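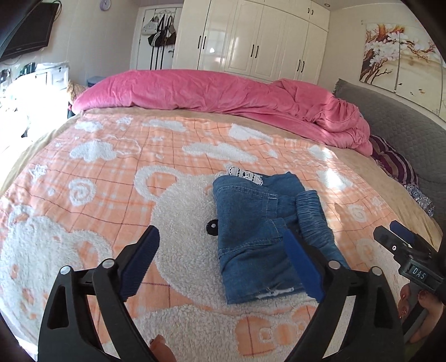
Con ese saque no pasas de la primera ronda, le dijo el encordador sin levantar la vista de la máquina. Ella dejó las dos raquetas sobre el mostrador y le pidió un kilo menos de tensión en las cuerdas verticales.

El torneo de Lalside se jugaba en tierra, a las afueras, en un club con cuatro pistas y una grada para 300 personas que nunca se llenaba. Había llegado en autobús desde Pranmont, donde perdió en la previa contra una zurda que le tiraba todo al revés. Ocupaba el puesto 126 del circuito regional. El año anterior, por abril, había sido la 200, y entonces le parecía que el 126 sería otra vida. Seguía cenando arroz en la habitación y lavando las camisetas en el lavabo.

El encordador trabajaba para Flurkley, que ponía las pelotas y el toldo. Mientras tensaba la segunda raqueta le explicó que lanzaba la bola demasiado atrás y que por eso el segundo saque se le quedaba corto. Ella contestó que ya lo sabía. Pagó y salió.

Jugó a las cuatro de la tarde en la pista del fondo. La rival era la tercera favorita, alta, con un revés a una mano que en tierra le subía mal por encima del hombro. Perdió el primer set por 6-2. En el descanso se cambió la muñequera, bebió agua y decidió lanzar la bola un palmo más adelante. Hizo una doble falta, luego otra. Después entró un saque abierto que la rival apenas tocó con el marco.

Ganó el segundo set en el desempate. En el tercero ya casi no quedaba sol y el juez de silla preguntó si querían seguir. Las dos dijeron que sí.

Con 5-4 a favor y bola de partido sacó al revés. La devolución se quedó en la red.

Recogió las toallas, firmó el acta y pasó por el puesto, que estaba cerrando. El encordador guardaba los carretes en una caja de cartón.

Mañana te toca la de Golestani, le dijo. Resta muy adelantada.

Ella dejó otra vez las raquetas en el mostrador y le pidió la misma tensión.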